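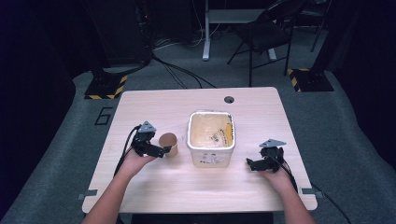 Über uns

Zumis ist eine kleine Firma für Tischdienst und Ordnung in Büros. Wir kümmern uns um alles, was nach einer Pause stehen bleibt: Pappbecher, Kunststoffschalen, zerknülltes Papier, Reste vom Essen. Angefangen haben wir zu zweit, Norbert Říha und Radoslava Bednárik, mit einem einzigen Kunden und einem geliehenen Auto. Heute sind wir fünf Personen und betreuen bis zu 113 Arbeitsplätze am Tag.

Unsere Arbeit ist einfach, aber wir machen sie genau. Becher und Schalen werden zuerst geleert, dann nach Material getrennt — Papier zu Papier, Kunststoff zu Kunststoff. Danach wischen wir den Tisch ab, auch am Rand und um die Kabelöffnung, wo sich gerne Krümel sammeln. Persönliche Sachen lassen wir immer an ihrem Platz.

Für den Kunden Kuruc machen wir zusätzlich die Teeküche und einmal im Monat den Kühlschrank. Ab Oktober nehmen wir wieder neue Kunden an.

Norbert macht die Planung und die Rechnungen, Radoslava zeigt neuen Kollegen die Arbeit und beantwortet Ihre Fragen. Schreiben Sie uns bitte über das Formular — auf Deutsch, Slowakisch oder Tschechisch.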